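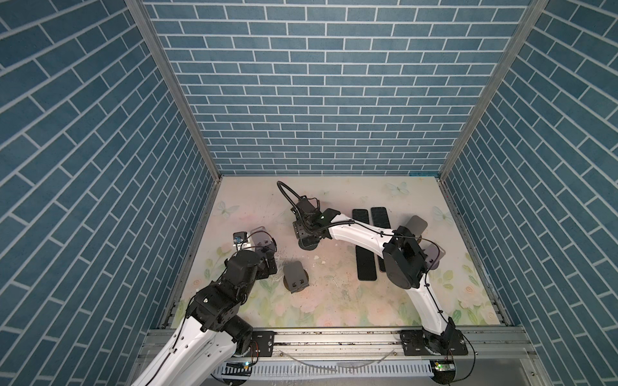
Replacement of the floor mats in the Fliltholm work booths will begin on Tuesday. Each booth will be closed for 2 hours while its mat is changed. The present mats, printed with pink roses and light-blue butterflies, now show scuffs and smudges and will not be reused. The blue brick-patterned wall panels are to remain in place – please do not tape anything to them.

One reply to the earlier notice is quoted below with our response.

> On the Wurneo list, the Goel office wrote:
> Please confirm whether the phones used as display
> items may stay in the booths during the work. We
> also ask whether the new mats will carry a print.

Phones must be taken out beforehand, including those with broken glass. The phone shown below has a cracked screen and should be returned to Drerkoslow under item number 237. The flaking patch on the floor in front of it has been added to the repair list. The new mats will be plain. They measure 60 centimeters in depth, and the cost is charged to account 387. 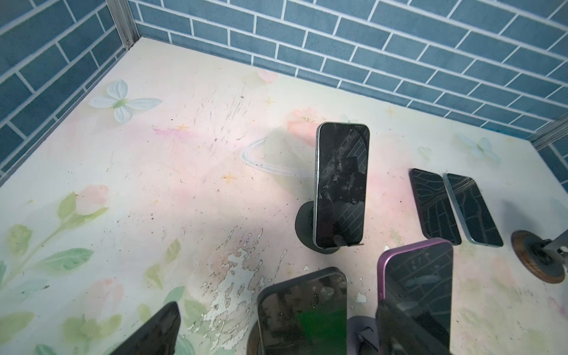 Items to be removed before closure

Phones and phone stands
Loose paper and labels
Cleaning cloths

Facilities Office, Fliltholm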